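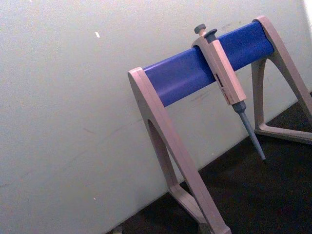
A pipette stand with a blue crossbar.

I spent most of August reading the new transit agreement between Prendow and Grindura, and I have changed my mind about it. Last year I wrote that it was a bad deal for Prendow. I now think it is a mediocre deal that both governments are overselling.

The text runs to 84 articles. Most of them deal with customs forms and truck weights. The part people argue about is Article 59, which lets either side close the Skollow crossing for up to 4 days without giving a reason. The old agreement had no limit at all, so a cap is an improvement. It still leaves a trucker sitting in Skollow with a load of tomatoes and no one to call.

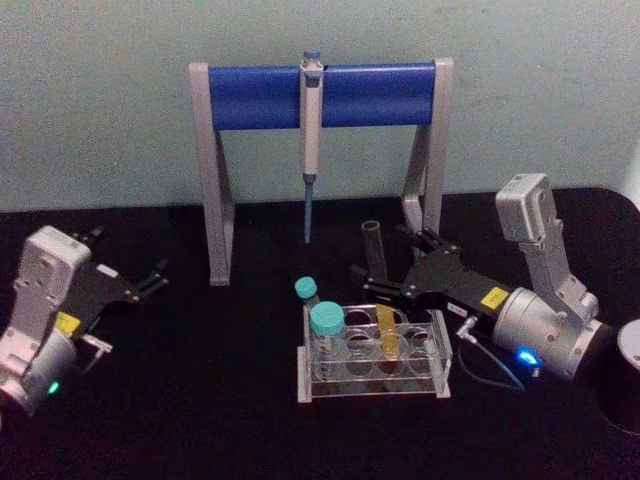
The foreign ministry keeps saying the closures will be rare. Maybe so. The last government said the same thing and then shut the road twice in one spring, both times right before a round of talks. Everyone in town drew the same conclusion.

Then there is the money. Prendow drops its transit fee, and Grindura promises to fund repairs on 100 kilometers of road — but the schedule is in an annex that hasn't been published. Avotiņš, the freight company, has already asked for it in writing. As far as I know they are still waiting.
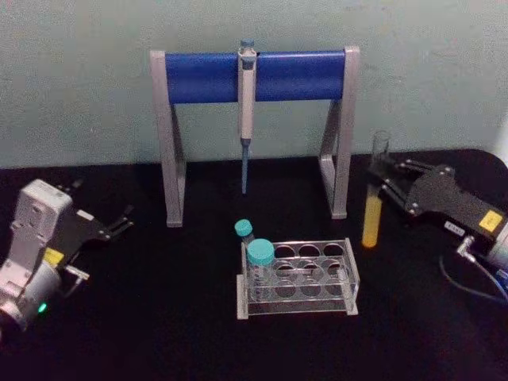

I would vote for it if I had a vote, mainly for the cap. I'd want the annex first, though. The parliament takes it up again after the recess, and I'll post the committee's amendments when they are out.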